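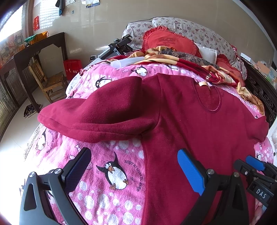 February
By the Operations Desk, Vustero

The garment-folding work at Vustero moved into its second phase this month. The change that matters most to staff is where the hours go. Until the autumn, the finishing team folded every returned piece by hand at the long tables in the Valente building. Two of the lines there now run on automated folding cells supplied by Lirkico, and part of each shift has moved to recording demonstrations with hand-held grippers.

Recording is done by hand and at ordinary pace. The operator holds the tool, closes the fingers on the fabric, makes the fold and releases. Each attempt is stored as one episode. The set stood at 1323 episodes when this issue closed, of which 455 cover fleece and other thick knits. Those were the weak point in the first phase. A cell trained mostly on shirts tends to take hold of a single layer of a heavy sleeve and leave the other behind, and the finishing team spent a good deal of time refolding its output.

Sessions are also recorded in lived-in rooms, on beds and sofas, over patterned blankets and among the usual household things. Cells trained only on a clear gray table did poorly when the background changed — even a different table cover was enough to raise the reject rate.

For people on the lines, the practical changes are these. Folding quotas no longer apply to anyone assigned to recording. Operators rotate off the gripper after 12 episodes, as the grip is tiring on the thumb and wrist, and the rest period counts as paid time. Five positions on the late shift have been regraded from finisher to cell operator. The regrade carries a higher hourly rate but also responsibility for clearing jams and logging rejects, and several finishers have asked for the jam procedure in writing before they sign. It is being drafted.

Hand folding continues for knitwear with trim, anything lined, and all repairs. The Plarnisen scheduling system still lists recording time under "Other," so please add the word "recording" in the notes field until the new code is active. Gripper pads that have started to lift should go in the marked tray by the Valente stairs, with the tool number on the tag.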